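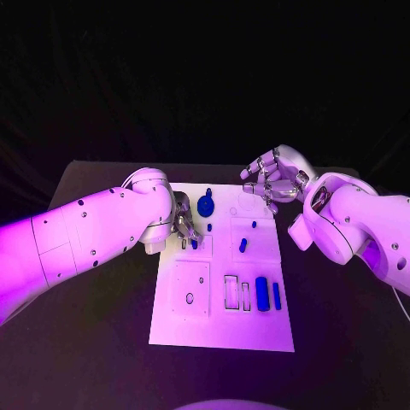
## Two-armed cell at Samonte is back on the peg board

The two-armed robot at our Samonte workshop is working on its white task board again, and the whole bench crew is delighted. The cell had been down since early August for its first proper service, and the list of jobs turned out longer than anyone planned (isn't it always?).

Most of the hours went into the wrists. The service log showed 2,685 hand cycles since the last calibration, and the left wrist had started to drift when the arm reached across the board. Both wrist joints were opened, cleaned and re-zeroed, and every screw on the arm shells was checked against the torque sheet. One cable on the right side got a new clip and a little more slack, so it should stop tugging when the arm lifts - a small fix, but a very welcome one!

The fingers came next. Pinching a small blue peg with jointed metal fingers takes a light touch, and the left hand now runs on grip settings worked out with the controls people at Redilard. The right hand keeps its old settings for the moment and stays raised and open while the left one does its share. Once the left hand has finished 1,186 clean placements, the two will swap roles.

The board itself needed some love too. It was taken up, wiped down and taught again from scratch, with fresh positions stored for the pegs, the knob, the big cylinder and the thin bar that stands beside it. Anyone who bumps the board, even slightly, is asked to run the short teaching routine before pressing start. It takes 96 seconds, and it saves a whole afternoon of puzzling over missed pegs.

The purple lighting stays on for now. Passtead is comparing how the cameras cope under different colors, and magenta is this week's turn.

Next on the list is a spare set of finger pads from Pustell, followed by an open bench session on Saturday. Come and watch it work - it's a lovely thing to see up close!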